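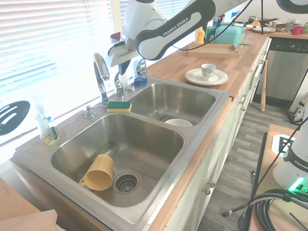
WATER OFF IN JANUARY – PLEASE READ

Quick one as the printer goes at 4. The water at Bondside will be off for part of January while Jutico replace the old stopcock and the bit of pipe under the front path. Off from 9am, back by 2pm if all goes well. Exact day on the noticeboard as soon as they tell us. We have asked. Twice.

It affects both blocks plus the laundry room. Weerakoon Court next door is on a seperate main so they're fine, and Shireen Joubert has kindly said people can fill up there in the morning. Bring your own bottles, back door please, not the front.

Before it goes off:

Fill the kettle and a couple of big jugs. More than you think if you have little ones.

Fill a bucket for the loo. One bucket, one flush, pour it in fast.

No washing machines or dishwashers after 8am. They stop halfway through and then you have a drum full of soapy towels till teatime. Happened to three flats last time, mine included.

Combi boiler? Turn the hot water off at the panel. Heating should be all right but check your booklet, they're not all the same.

Check every tap is shut. Kitchen, bathroom, the outside one. Last time a tap was left open on the second floor with the plug in, and when the water came back it went through to the flat below. New ceiling, new carpet, a lot of bad feeling.

When it comes back:

Kitchen cold tap first, slowly. It will spit and cough – just air. Might run a bit brown or cloudy. Leave it going till it's clear, then do the others. Don't start with the hot or you pull the muck into the boiler. If it's still brown by the evening ring me.

Dripping taps while we're at it. Xolani Molefe in flat 7 has a box of washers and will do a kitchen or bathroom tap for nothing, just knock after 6. He can't do the lever ones, they need a cartridge and you'll have to buy that yourself. Take the old one to the shop with you, they all look the same and they arent.

Cost to residents: none, it comes out of the repairs fund. The path will be dug up for 2 days so prams and wheelchairs round by the bins please. Ultulell have moved the recycling collection to the far gate that week, same time as usual.

Anyone who needs water carried up, put a note through my door.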